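Alte Strickwaren aufarbeiten und weiterverwenden

Ein Pullover mit Loch am Ellbogen ist noch kein Abfall. Wolle lässt sich stopfen, auftrennen oder verfilzen, und oft reicht schon eine halbe Stunde am Küchentisch. Vor jeder Arbeit das Stück waschen und ganz trocknen lassen. Motten zuerst behandeln: gut verschlossen im Beutel für eine Woche ins Gefrierfach.

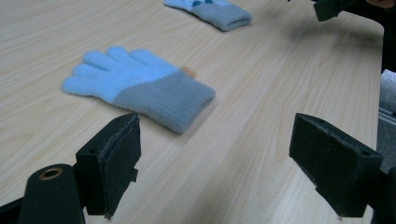
Redaktion Werkurora
Haushalt und Textilpflege

Stopfen
Das Stopfgarn soll etwas dünner sein als das Garn im Strickstück. Lose Maschen am Rand des Lochs nicht abschneiden, sondern mitfassen. Erst die Längsfäden spannen, einen Zentimeter über das Loch hinaus, dann quer weben. Nicht fest anziehen, sonst wellt sich die Stelle nach dem Waschen. Bei Handschuhen einen dicken Filzstift mit Kappe in den Finger schieben und darüber arbeiten.

Auftrennen
Seitennähte öffnen, an der Abkettkante beginnen. Bei den meisten handgestrickten Teilen läuft der Faden dann in einem Stück. Industrieware ist oft aus Stoff zugeschnitten und an den Kanten gekettelt - hier bekommt man nur kurze Stücke, die sich höchstens zum Füllen eignen. Das Garn um eine Stuhllehne wickeln, an vier Stellen locker abbinden, in lauwarmem Wasser einweichen und hängend trocknen. Ein Herrenpullover aus unserer Kiste ergab 172 g brauchbare Wolle.

Verfilzen
Nur reine Wolle ohne den Hinweis „Superwash“ verfilzt zuverlässig. Bei 60 Grad mit zwei alten Handtüchern waschen, noch feucht in Form ziehen. Ein Probestück von 50 cm Breite war danach deutlich schmaler, also großzügig planen. Verfilzter Stoff franst nicht aus und kann ohne Saum geschnitten werden: Topflappen, Einlegesohlen, Stuhlauflagen.

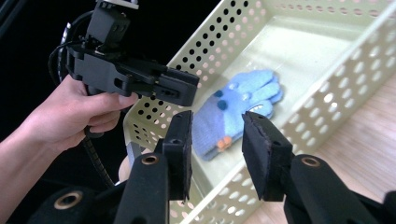
Heft 52

Reste
Kurze Fäden und Schnipsel in einem Stoffbeutel sammeln, nach Farben getrennt, wenn Platz ist. Als Kissenfüllung klein schneiden, sonst gibt es Klumpen. Mischgewebe mit viel Acryl bitte nicht heiß bügeln und nicht für Topflappen nehmen.

Knöpfe und Reißverschlüsse vor dem Zerschneiden abtrennen. Knöpfe gleich auf einen Faden ziehen, dann bleibt der Satz zusammen.

Was noch tragbar ist, aber keinem mehr passt, gewaschen und paarweise zusammengebunden weitergeben. Einzelne Handschuhe nimmt kaum eine Kleiderkammer an; sie taugen zum Staubwischen an Heizkörpern und Lamellen.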